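About Nullex

Nullex records everyday household tasks so that robots can learn to carry them out. Our operators work with hand-held grippers in ordinary furnished rooms, and the recordings they make are checked, described and passed to the engineering teams who commission them. We were formed by a small group of people who had worked in domestic care, building maintenance and machine safety, and who believed that work carried out in a person's home should be governed by written rules.

Those rules are published in full. They are known as the Delley Code, after the street in which our first office stood, and they apply to every operator, reviewer and contractor who works in our name. The present edition was adopted on 09/04/2026 and replaces all earlier ones.

What we do

Our work covers tidying, sorting, laundry, table clearing and the handling of household waste. A session is held in one room at a time and follows a task sheet agreed in advance. The operator holds the gripper by its handle and performs the task at a normal pace, using the two fingertips of the tool as a robot would use its own. We currently hold 1,645 approved sessions in our library, gathered in 374 rooms.

The Hovalik programme is the largest part of that library and is concerned with bedrooms and small living spaces. The Wan programme covers kitchens and utility rooms. Each has its own task sheets, but the Code is common to both.

The Delley Code

The Code contains 29 rules, arranged under consent, safety, conduct and records. Its main provisions are set out in summary for the benefit of householders and partners.

Consent. No session may begin until the householder has signed the consent form and has been shown which rooms will be recorded. Consent may be withdrawn at any time, including after the visit, and the recordings are then deleted. Where a home is shared, every adult who lives there must agree.

Privacy. Letters, medicines, family photographs and screens are to be covered or moved by the householder before work starts. Operators do not open drawers, cupboards or luggage unless these are named on the task sheet. Reviewers who find personal details in a recording must mark it for removal the same day.

Natural conditions. Rooms are recorded as people live in them. Operators may clear a safe path across the floor, but they may not rearrange furniture or belongings to make a task easier. A robot trained only in bare rooms will be poorly prepared for real ones, where a bed, a suitcase and a bin may stand close together.

Handling of waste. Bins must be lined before use. Only dry, clean packaging such as wrappers and paper may be used in waste tasks; glass, blades, batteries and food are excluded. The tool is brought in over the opening from above, and the operator's free hand stays clear of it. 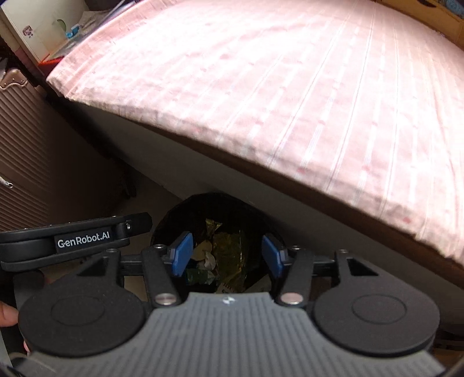
Fingertips are wiped down after every waste task and again before the tool is used on bedding, clothing or tableware. A tool that has touched the inside of a bin may not be used on a bed in the same session, even after cleaning. This last provision was added at the request of householders, and we consider it a fair one.

Care of equipment. The pins, screws and fingertip pads of each gripper are inspected at the start of the day. A tool with a loose fitting is withdrawn and labelled, and it returns to use only when a second member of staff has signed for the repair.

Working time. No operator may record for longer than 40 minutes without a break. Tired hands produce poor recordings and, more seriously, avoidable injuries — the rule is not relaxed for late sessions or short deadlines.

Training and review

New operators complete a course of supervised practice before visiting a home. They are assessed on the Code as well as on their handling of the tool, and must pass both parts. A refresher is required each year.

The Code is reviewed every August. Householders, operators and partner organisations are invited to propose changes in writing, and all proposals receive a reply. Copies of the current edition, together with the consent form and the complaints procedure, may be obtained from our office on request.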